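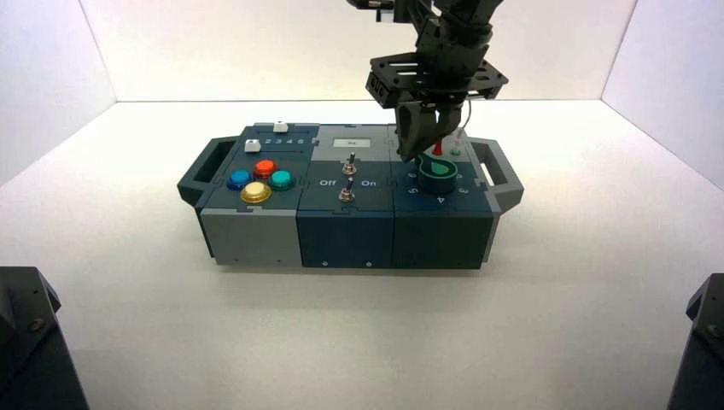

Dromville Reef Club, winter talk, 21 Feb 2000. Do you need a tank controller? My short answer is maybe, and I want to spend most of the time on the maybe. Start with the front panel, since that's what sells the thing at the counter. Give people a blue button, a red-orange one, a teal one and a yellow one, set out in a diamond, and they want to press them. Fine, so do I. It says nothing about the relay behind the panel, and the relay is what will or won't cook your corals.

Ask for hands: who has a controller? Who has calibrated the pH probe since Christmas? Wait for the laugh, then move on.

What the boxes claim. The Major says "laboratory accuracy." Which laboratory? The Skivemo booklet says it will "stabilize any reef." Any reef, at any size, with any heater. I read both booklets twice and found no test data in either one.

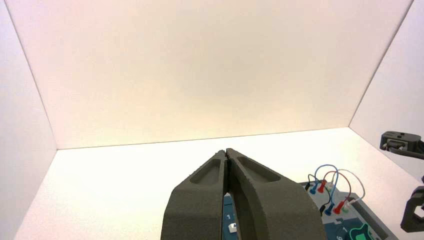
And the part that bothers me most is how the heater gets switched. A heater with its own thermostat, plugged into a controller, gives you two devices that both have to fail before the tank overheats. Good. But plenty of people turn the heater's own dial all the way up so it "doesn't fight the controller." Now there's one device again, and it cost a lot more than the first one did.

My advice: set the heater's thermostat a degree or two above the controller and leave it there.

Numbers slide - keep this quick. I kept a log on my own 20 gallon tank from July on. 2783 readings taken by the Major, checked against a glass thermometer when I was home. The temperature side held up well. The pH side drifted, slowly enough that I wouldn't have caught it without the test kit. One tank, one unit, so don't go home and quote me as science.

Somebody will bring up the Tillmont store display, some 3000 gallons, all run off a Skivemo. Yes, and it has staff looking at it every day. Does yours?

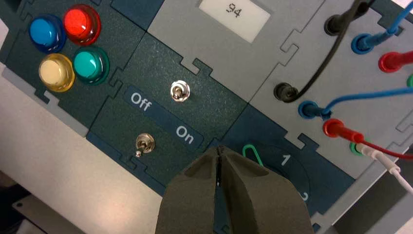
Round push buttons in a cluster, with a rotary dial on the same board.

Dials versus buttons. I prefer a dial for temperature. You can read the setting from across the room, and it's still there after the power blinks. With button menus, find out what happens to your settings when you pull the plug. Pull it in the store if they'll let you. If they won't, ask why.

Alarms: a beep in the basement is no use to someone asleep upstairs.
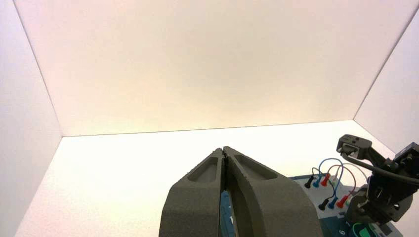

Probes and where they end up. Most bad readings I get asked about come from a probe nobody has looked at in weeks. It slips down behind the overflow, or gets pinched between two fittings. Think of something blue stuck between two gray parts with just a glossy sliver showing. Would you spot that on your way past with a cup of coffee? Mount the probe where there's flow and where you can see all of it. Keep it away from the heater too, or you'll be measuring the heater.

What I'd buy first, if the money is limited: a second thermometer, then a decent test kit. Controller after that.

Questions. If pushed on which brand, say I own the Major and wouldn't replace it with another one until I see how the probe ages.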